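Fosness 二号库 货架、通道与应急照明定期检查表(附检查意见)

适用区域:收货区、横梁式货架区、拣选区、充电间、夹层办公区
建筑面积:2,565 平方米
检查周期:半年
本次检查:2018年5月
检查人:Olga Sarmiento、Hiu-tung Ko
复核:Ainhoa Figueroa
场地方:Voltholm

填写说明
结果栏填“合格”“不合格”“观察”“不适用”。“观察”指现状未超出限值但与上次记录相比有变化,下次检查时必须复测同一位置。不合格项须写明货架编号、层号和立柱方位(前或后、左或右),不得只写“某排中部”。意见栏由检查人当场填写,复核人补充的内容另起一行并署名。

一、货架立柱与基础

1.1 立柱前侧有无撞击变形
结果:不合格
意见:C 排靠叉车主通道的端头立柱,前侧面有内凹,高度与叉车护顶架下沿不符,与托盘角部接近。直尺靠量后变形超过制造商手册给出的红色限值。该跨已卸载并挂牌,上方各层同时停用。
复核补充(Figueroa):停用范围应包括与该立柱共用的相邻一跨。原记录只封了一侧,已改。

1.2 立柱垂直度
结果:合格
意见:各排端头及中部抽测,空载与满载状态分别记录。D 排端头读数比上次略大,仍在限值内,列入下次复测清单。

1.3 底脚板与地脚螺栓
结果:不合格
意见:E 排有地脚螺栓松动,垫片可用手转动。已按手册力矩重新拧紧,但其中一处拧紧后仍不能达到力矩,判断为孔壁破损,需移位重新打孔,不接受原孔灌胶后继续使用。

1.4 立柱护脚
结果:观察
意见:端头护脚齐全。拣选区一侧的护脚固定在地面,与立柱之间留有间隙,符合要求;收货区一侧有护脚贴紧立柱安装,受撞后力会直接传到立柱。建议随下次维修一并外移。

1.5 斜撑与横撑
结果:合格
意见:未见缺件。B 排有一根斜撑漆面擦伤,无弯曲。

二、横梁与承载标识

2.1 横梁安全销
结果:不合格
意见:安全销缺失集中在 A 排和 F 排低层,与春季调整层高有关。调整层高的工单上没有“安全销复位”一栏,操作人员签字时不会看到这一项。缺失处已当场补齐。工单格式由 Rocío Lozano 修改,新版启用前,层高调整后须由班组长逐跨看过再放货。

2.2 横梁挠度
结果:合格
意见:满载状态下以拉线法测量,取跨中读数。注意拉线应贴横梁下翼缘。上一版记录中有读数是从托盘底部量的,数据不能与本次对比,已在档案中划去。

2.3 承载标牌
结果:不合格
意见:标牌所列单跨额定荷载为 3,310 公斤,对应原层高。F 排底层抬高后,底层净高增加,立柱的允许荷载应重新核算,标牌未更换。核算书到位之前,F 排按供应商临时函中的降低值使用。临时函复印件须贴在该排端头,不能只存在办公室。

2.4 托盘放置
结果:观察
意见:托盘前后悬出基本均匀。个别托盘底部木条断裂,仍在高层使用。断裂托盘应在收货时剔出,不应等到上架后由货架检查发现。
补充(Sarmiento):与收货班沟通过。他们的判定标准是“能不能叉起来”,这个标准过宽。建议在收货台张贴托盘报废图示。

2.5 层板与网片
结果:合格
意见:网片搭接到位,无翘边。拣选区小件货架的层板卡扣有两种型号混用,配合间隙均可接受,但备件应分开存放并注明型号。

三、通道与地面

3.1 主通道净宽
结果:合格
意见:以货物外沿到货物外沿测量,不以立柱间距代替。

3.2 人行通道标线
结果:不合格
意见:收货区至拣选区之间的标线磨损,转弯处已不能辨认。上次检查记录为“观察”,未列入维修计划。标线重划应选择耐磨涂料,地面先除油。单纯用胶带覆盖的办法在该位置用过,叉车转弯时前轮会将胶带卷起。

3.3 地面裂缝与接缝
结果:观察
意见:伸缩缝填料局部脱落,主要在月台内侧。轮径小的手动搬运车经过时有明显跳动。裂缝宽度未继续发展,测点旁已用油漆笔标注日期。

3.4 转角镜
结果:合格
意见:镜面清洁,角度正确。C 排端头转角镜的支架与 1.1 所述立柱固定在一起,更换立柱时须先拆下,并安排替代措施。

3.5 疏散路线占用
结果:不合格
意见:东侧安全出口内侧堆放 Sýkora 品牌包装的退货纸箱,出口门可以打开,但开启角度不足。检查人要求当场移走,已移走。同一位置在上次记录中也出现过,说明退货没有固定暂存点。单靠再次通知无法解决,需在平面图上划出退货区。

四、应急照明与疏散标志

4.1 灯具清点
结果:合格
意见:按台账应有应急灯具 192 套,现场与台账一致。夹层办公区改造后灯具编号有重复,已重新编号,旧标签须揭除,不得在旧标签上加贴。

4.2 断电切换
结果:合格
意见:分区切断正常照明回路,观察灯具是否自动点亮。测试须在回路末端断电。按灯具自带的试验按钮只能检验电池和光源,不能检验对正常回路失电的响应,两者不可互相代替。上次记录中拣选区一栏只写“已按按钮”,本次已补做回路断电。

4.3 持续点亮时间
结果:不合格
意见:货架区有灯具在规定时间结束前熄灭。拆检后电池外壳鼓胀,生产批次相同。同批次电池不论本次测试是否通过,一并更换。更换后须充满再测,不能换完即签字。测试期间货架区应停止作业,电池放电后直至充电完成之前,该区应急照明能力下降,测试应安排在班次结束之后,并确认夜间无人值守或另有便携照明。

4.4 地面照度
结果:观察
意见:照度计置于疏散路线中心线地面,避开检查人自身阴影。读数最低处在高货架之间,与灯具安装高度和货物堆高有关。货架满载时的照度低于半载时,因此本项应在库存较高的时段测量。本次测量时 D 排、E 排库存偏低,读数虽合格,只记“观察”,九月复测。

另需说明读数稳定时间。照度计从明处移入暗处后,应等显示稳定再记录;检查人的眼睛适应较快,容易误以为仪器也已就绪。暗处浅色物体表面看起来明亮,不能据此判断地面照度达标,目视印象一律不作为本项依据。
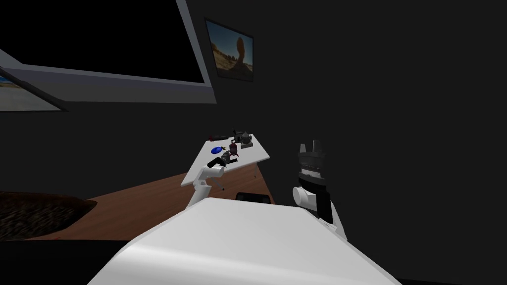
对于照度处于限值边缘的测点,应在同一点重复测量并取较低值。不得用相邻测点的平均值代替。若最低值出现在通道交叉口,即使数值合格,也应在意见栏中注明,因为交叉口需要辨认方向,后续增设灯具时优先考虑。

4.5 疏散标志指向
结果:不合格
意见:夹层楼梯口标志指向已封闭的旧门。旧门封闭属于改造内容,图纸已更新,标志未更新。已临时遮盖并加装正确方向标志。正式标志到货后需更换,临时件不得长期使用。
复核补充(Figueroa):遮盖材料须不透光。原来用的白纸在标志点亮后仍能看到箭头。

五、充电间

5.1 通风
结果:合格
意见:排风机与充电回路联锁,断开风机后充电停止。测试后已恢复。

5.2 洗眼器
结果:不合格
意见:出水正常,但初始数秒水呈锈色,说明日常放水没有执行。放水记录表上签字连续且笔迹、墨色一致,疑为一次补签。请 Voltholm 现场主管核实,并由另一人负责抽查。

5.3 电缆与插头
结果:观察
意见:有充电电缆外护套磨损,未露芯线。电缆拖在地面,叉车倒车时可能碾压。建议加装悬挂架。

5.4 灭火器材
结果:合格
意见:压力指示正常,铅封完整,前方无遮挡。有一具的检查卡写在背面,从通道看不到,已转正。

六、梯子与登高设备

6.1 移动平台梯
结果:不合格
意见:拣选区一架平台梯的轮刹在承重后仍可推动。已撤出使用并存放在维修区,挂牌注明故障。挂牌须绑在扶手上,不可夹在踏板处。

6.2 直梯
结果:合格
意见:防滑脚垫完好。个人自带的家用梯不得在库内使用,本次未发现。

6.3 叉车载人平台
结果:不适用
意见:本库规定不使用。租用单位 Vitine 的布展人员曾询问能否临时使用,答复为否,需登高时申请高空作业车。

七、不合格项处理安排

1.1 更换 C 排端头立柱。必须使用原制造商同型号部件,不接受现场校直或焊补。负责人 Ainhoa Arroyo。更换完成后由供应商出具书面确认,检查人复测垂直度后解除停用。

1.3 E 排地脚移位打孔。施工前确认地面内无预埋管线。负责人 Ainhoa Arroyo。

2.1 修改层高调整工单。负责人 Rocío Lozano。

2.3 取得 F 排核算书并更换标牌。负责人 Rocío Lozano。未取得前维持降载。

3.2 重划标线。安排在收货停班期间,涂料固化时间按产品说明执行,固化前封闭通道。

3.5 划定退货暂存区。平面图由 Voltholm 提供,检查人确认不影响疏散宽度后实施。

4.3 更换同批次电池并重新测试。旧电池按危险废物交接,保留交接单。

4.5 更换正式疏散标志。

5.2 核实放水记录,恢复日常放水。

6.1 维修或报废平台梯。维修后须承重试验。

八、与上次检查的差异

撞击类损伤的位置由收货区转到 C 排主通道一端,与收货口临时调整有关。收货口恢复原位之后,C 排端头的护脚仍应保留。

安全销缺失在上次检查中没有出现。本次集中出现在做过层高调整的两排,未调整的各排均完好。

应急照明部分,上次记录缺少回路断电数据,无法比较切换情况。本次数据作为今后的对照起点,原始记录表随本表存档。

Hiu-tung Ko 意见:检查路线建议反过来走,先看充电间和夹层,再看货架。货架部分耗时最长,放在前面会使后面的项目时间不足,5.2 这类需要放水等待的项目容易被略过。

Sarmiento 意见:同意调整路线。应急照明断电测试仍须放在最后。

Figueroa 意见:路线调整从九月检查开始执行。检查表编号不变,以便与旧记录对应。1.1 和 2.3 未关闭之前,库存系统中相应货位保持锁定,解锁须有复核人签字。

附件:货架平面图(标注停用跨)、F 排临时函复印件、照度测点图、电池更换清单、Voltholm 现场主管签收页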